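Search this site Enter keywords Go

Ticket: Series order wrong and reviews missing from Flasano romance shelf

April 25, 2020
Posted by Felicja Wasilewska
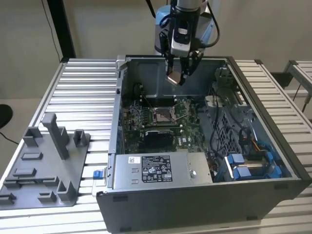

The Flasano series by Dela Peña has been sorting incorrectly on the review index after the import from Ekia. Book three is listed first, the novella is listed twice, and 70 reviews return a blank page. Readers following the series link land on the ending, spoilers included. I ruled out the hosting side before touching the catalog. The server logs are clean and every other author page loads normally.

Log

1. Compared record counts. The old blog export holds 2,748 reviews. Ekia shows the same total, so nothing was dropped in transfer.

2. Opened the blank reviews in the editor. Text is present. All of them have a star rating entered as a half, such as 4.5, with a comma in place of the period. The template stops at the comma and prints nothing after it.

3. Replaced the commas on one test review (Sastel, the second-chance novella). Page displays correctly, including the quote block and the heat rating.

4. Ran the same replacement on the rest. One review still blank — it had a curly apostrophe inside the rating field. Fixed by hand.

5. Series order. The import read the series number as text and fell back to the date of the review. I read book three first, from an advance copy, which explains its position. Changed the field type to number and entered the novella as 1.5.

6. Duplicate novella entry. One record is the e-book, the other the audio edition. Merged, with the narrator notes moved to the end of the review.

Still open: 353 reader comments are attached to the old novella address and do not show on the merged page. Redirect requested. Do not delete the old record until the comments have moved.

Status: partly resolved

Print this page
E-mail this page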